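Teaching a pickup chore: the backpack on the chair

Can a machine tidy a living room yet? Partly. Lifting a bag off a seat is a good first test, and these steps keep it fair.

1. Set a backpack on an armchair with the straps hanging down in front.
2. Stand facing the chair, with one gripper in each hand.
3. Close both grippers on the bag before you lift. Soft fabric folds — take a deep bite.
4. Lift straight up, then lower it to the floor.
5. Repeat, moving the bag a little each time. Hacer Bilgin stopped at 482 lifts in October.

Throw pillows can stay on the chair.
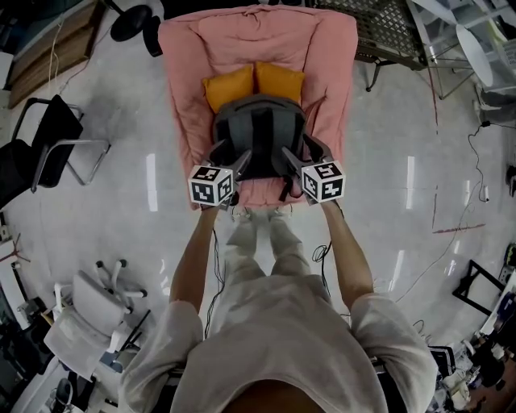
Which household chores are still too hard for machines?
Folding mixed laundry and clearing a cluttered floor, mostly — both involve soft or unfamiliar things in piles.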